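Gurkthorpe Gridded Cutting Mat, pale grey

I've been selling fabric for a long while and I still get more emails about the mat on my cutting table than about anything I stock, so I finally gave in and ordered a batch! The Gurkthorpe is a big, pale grey mat with a fine grid (thin lines, easy on the eyes), and it lives flat on my table from morning until I pack up.

Fleece is where I like it best. I cut a lot of cream and oatmeal colours for baby blankets, and on my old dark green mat the glare between the two gave me a headache by lunch.

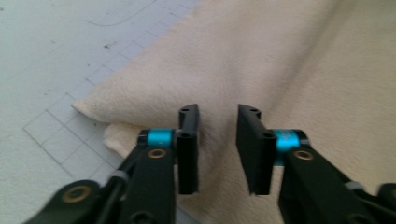 Fold your fleece once, line the fold up with a grid line and smooth it out from the middle with your palms. Don't tug it, it'll only spring back on you. I use a 60 mm rotary blade for anything fluffy, and Kirsty Dawber, who sews with me in May, swears by the 40.

Lint does settle in the cuts, so give it a wipe with a damp cloth (cool water, please, and never leave it in a hot car).

Colour: pale grey
In stock: 13
Pick up from the shop or add it to your fabric order. Orders of 20 or more, email Kirsty for the class price.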